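Wrist cables again

So I finally got the right arm at Dalisay back to where I trust it. If you read my September post you know the story: the needle driver started feeling mushy on yaw, and I spent way too long blaming the software (sorry, software!).

I went through it in the order I should have used the first time. Home both arms, clip the driver on, run 100 open-close cycles with nothing in the jaws, then check the drive discs on the back of the instrument for play. Two of them had a tiny bit of slop – not much, but you feel it the second you try to place a stitch. I swapped the adapter plate for the Cimenetti one, snugged it down in a cross pattern and redid the zero on all the wrist axes. The log says 1137 cycles on the old plate, so it didn't owe me anything.

Then the fun part, which is suturing. I always want to see the wrist working around real thread before I sign off, bench numbers or no bench numbers. 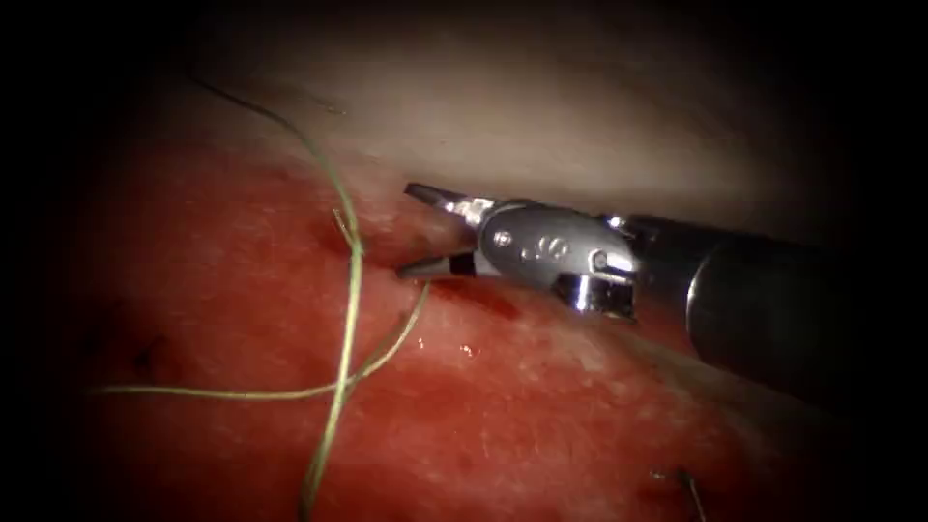
Jaws open over the tissue, green suture crossing to the left.

What I look at is the pivot pin and whether the two jaws open evenly when I squeeze the grips. If one leads the other, back to the bench it goes.

Still on my list: a new drape clip, and the left arm, which is at 321 cycles and has a squeak I don't love. I'll do that one after the trip to Skullemville.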